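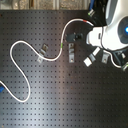 Workshop & Bench

Mikdale Cable Tamer Set

By Adhiambo Nyanda
March 20, 2026

I make these because I got tired of my own bench. I do small repairs in a converted garage (radios, lamps, the occasional sewing machine pedal) and for years my charging leads and extension cords lived in one big heap under the stool. Every evening I'd pull on one and get four. So I started sewing little wraps out of leftover webbing, then a friend wanted some, then her sister did, and now there's a whole set with a name. Mikdale was the street I lived on when I made the first one. I never came up with anything better!

What you get

The set has 15 wraps and 3 hanging loops, all in one cotton pouch with a drawstring. The wraps come in short, medium and long, five of each. Short ones are good for phone leads and earbuds, medium ones handle laptop chargers and lamp cords, and the long ones will go around a decent coil of extension cord with some tail left over. The hanging loops have a brass eyelet at one end, so you can put a whole coil up on a nail or a pegboard hook.

Everything is one-inch cotton webbing with hook-and-loop sewn on at both ends. I stitch a box with an X through it at each end, same as you'd see on a backpack strap, and I go over it twice. The first batch only had a single line of stitching and a few came back to me with the end flapping, so if you've got one of those from the early days, write me and I'll swap it.

Colors

Right now there's oatmeal, navy, rust and a dark green I'm calling Wurnau, after the dye lot it came from. The green is my favorite and I only have the one roll, so when it's gone it's gone until May at least. You can mix colors in a set, just put it in the order note. If you don't write anything I'll send all one color, and I'll pick whichever roll is closest to the machine.

How I use mine

Coil first, wrap second. I know that sounds obvious, but I watched my brother-in-law wrap the strap around a wad of cord and then complain it wouldn't stay neat. Let the cord make the circle it wants to make. If it keeps twisting into a figure eight, flip your wrist on every other loop and it'll lie flat. Leave the wrap attached to the cord at the plug end when you're using it, so you aren't hunting for it later.

I also write on mine. A laundry marker works fine on the oatmeal and the rust, less well on the navy. "Printer," "sander," "good lamp," that kind of thing. It has saved me a lot of crawling around behind furniture.

They can go in the washing machine, cold, inside the pouch with the drawstring pulled tight. Close the hook-and-loop first or you'll find every sock in the load stuck to it. Hang to dry. The dryer makes the webbing pucker.

Please don't use them to tie things to a roof rack, or to lift anything, or on a cord that's still hot from running a heater. They're for tidying up.

What people ask me

Longer ones, mostly. I can do custom lengths for garden hose or stage cable, and I've done one big order already, 288 long wraps for Justilus, a little theater lighting outfit. That took me most of a winter and over 3000 yards of thread, and I'd do it again, but I'd need plenty of notice.

Can you buy the wraps without the loops? Yes, same price though, sorry, the loops hardly cost me anything to make. Can you buy extra pouches? Also yes. Jin-sol Hong sews those for me on her old Sang machine and she does a much nicer hem than I do.

Orders go out Tuesdays and I pack them myself in a padded envelope. Returns are fine as long as you haven't written on them.

Page last updated by Adhiambo, new green added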